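Home Diary Archive Who I Am Letters

Aug 14, 2026

12 shares 3 comments

Budget packet landed at ten past four. It is 510 pages long and the vote is tomorrow morning, so the county of Baudry has once again met its duty to keep the public informed. I printed the table of contents, which jammed the printer, and then I went to the briefing.

Sandrine Hamel ran it. She has been the county's press officer for two years and I have yet to hear her finish a sentence with a fact in it. Today she opened with "as you'll all have seen in the materials," to a room of three reporters who had been holding the materials for less time than it takes to boil an egg.

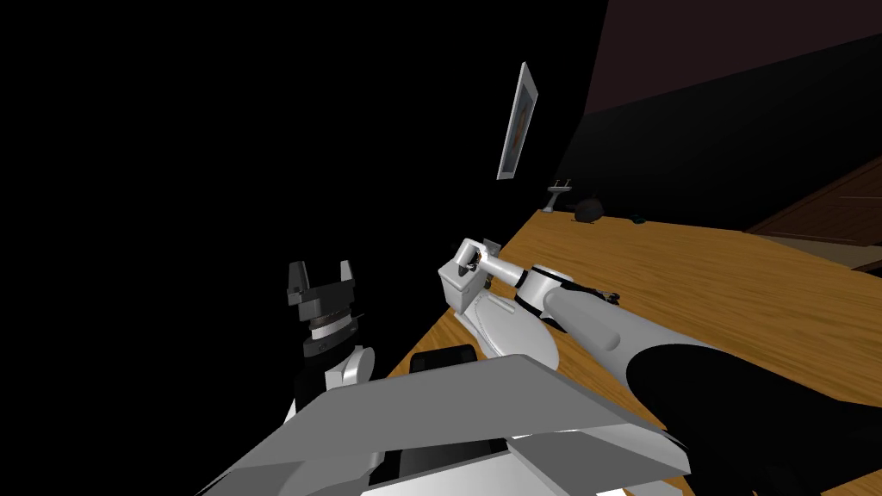
Briefings in Baudry have a rhythm. She talks, we wait, and at the end there is a gap where the questions are supposed to go. I had my hand up from the start, stuck in the air like that black gripper with its two fingers apart and only a gap between them, and I got about as much put into it. The man from Skindel Radio was called on twice. He asked when the new parking signs go up.

What I wanted to know was why the Lirkumetti culvert, which was in the December draft, is missing from this one. It serves the low end of the valley, where the road goes under every spring and where, by the county's own figures, almost 3,000 people live. You'd think somebody would have written a line about taking it out. I asked her in the hallway. She said it had been "moved into a different conversation." I asked who was having the conversation. She said she'd circle back.
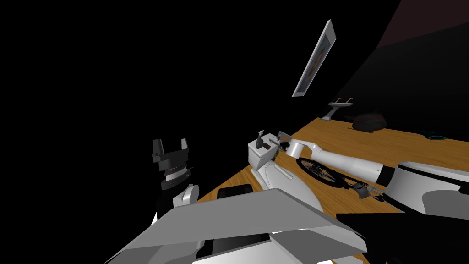 I have a theory that the commissioners like us best when we're present and doing nothing. We fill the press bench, we look official, and the minutes can say the media attended. Two big white arms over a good wooden table, and the gripper on the left with nothing in it: that's the press corps on budget day, give or take the parking. I include myself. I wrote down "different conversation" and underlined it as if that were work.

Mireille Tanguy called from the desk at five to ask what I had. I said a missing culvert. She asked if I had anyone saying it was missing. I said no, I had a person saying it was in a conversation. There was one of her silences. Then she said I could have 38 lines if it stood up and the parking signs if it didn't, and that the signs had better include the color,

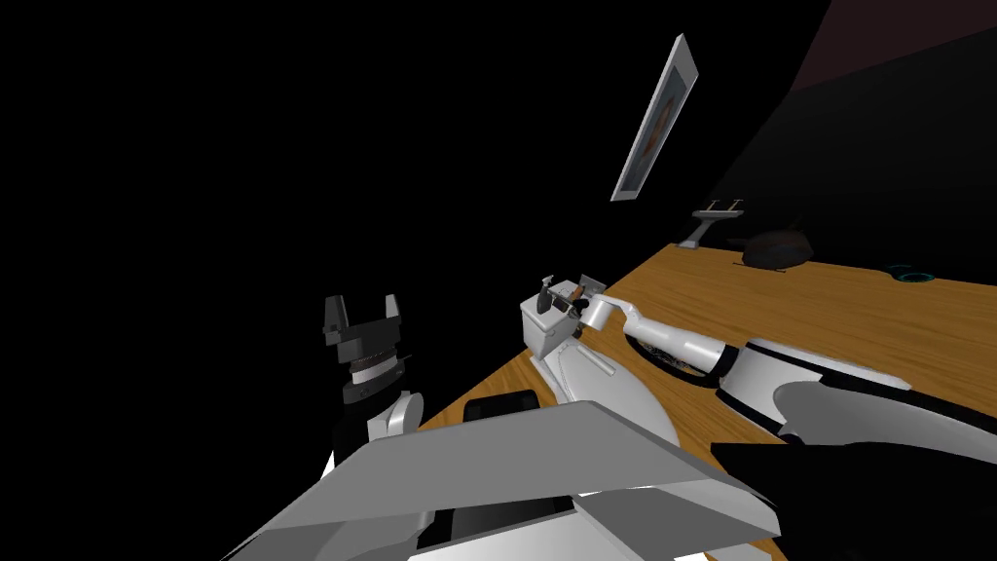 because last time I left the color out and we got letters. So I sat down and read. Not all of it. I read capital works, then the transfers, then a dull appendix on road maintenance that I'm fairly sure was written to be skipped. And there it was on page 33, under consulting: the same sum as the December culvert, to the dollar, now going to a firm called Zaler for "drainage communications." They aren't fixing the water — they're going to explain it to people.

I called Sandrine. It went to voicemail. I called Zaler and got a recording thanking me for my interest in Zaler. 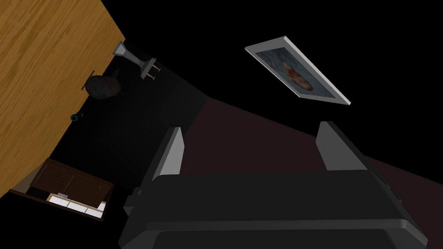
After supper

Sandrine called back at nine, from her car, by the sound of it. Off the record she told me nothing, and then on the record she told me the same thing more slowly. But she did confirm the page number, and Mireille says a confirmed page number is a source if you hold it up to the light.

Filed at 9:50. Thirty-eight lines, culvert on top, parking signs at the bottom. They're green.

Must buy printer toner. Must ask whether the paper will pay for it. Vote's at eight and I'm told there will be muffins.

3 comments

lowendlarry
I live off Lirkumetti. Looking forward to having my basement communicated with.

P. in Baudry
What shade of green?

oldcopydesk
In my day we got the packet the night before too, but it was thinner so you could at least read it in the bath. Did the vote go through?

Previous entry Next entry Back to top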